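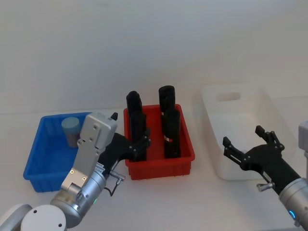
Tegan Tautahi objected that the planner should not be permitted to choose an arm by distance alone, and that any change to the assignment rule ought to be tested against the full set of logged plans first. The objection is accepted and has been added to the work list.

March, 2:30 p.m.
Entered by: Erkden bench, planning software

Work today concerned the arm assignment step in Trasell. The present rule gives each cylinder to the nearer gripper and then requests a path from Grestov. When both arms hold valid paths over the red bin, the second request is held until the first arm reports clear. The hold is correct, but the release message is sent before the wrist has left the shared volume.

The release check was moved from the task layer into the path monitor. It now reads joint state directly and keeps a margin of 30 mm between the swept volumes. The margin is set in the station file and must not be edited in code.

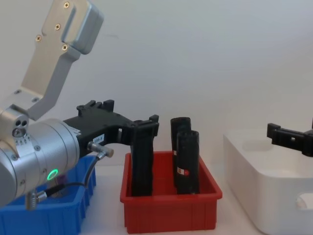 Left gripper with a cylinder at the red bin; second gripper at right.

The logged plans were replayed offline against the new check. Of 451 plans, 191 contain a shared-volume request and are therefore relevant. The remainder were kept in the replay as a control -- they should produce identical output under both versions, and any difference is to be treated as a fault.

Perception was left unchanged. Rakena still merges two upright cylinders into one detection when the front one hides the base of the other. The planner then receives a single grasp pose between them. A request for separate top-surface fitting has been filed, with a timeout of 25 ms per object.

Open: distance rule, per the objection. Replay output to be compared before the branch is merged.

Last updated: March, 5:10 p.m.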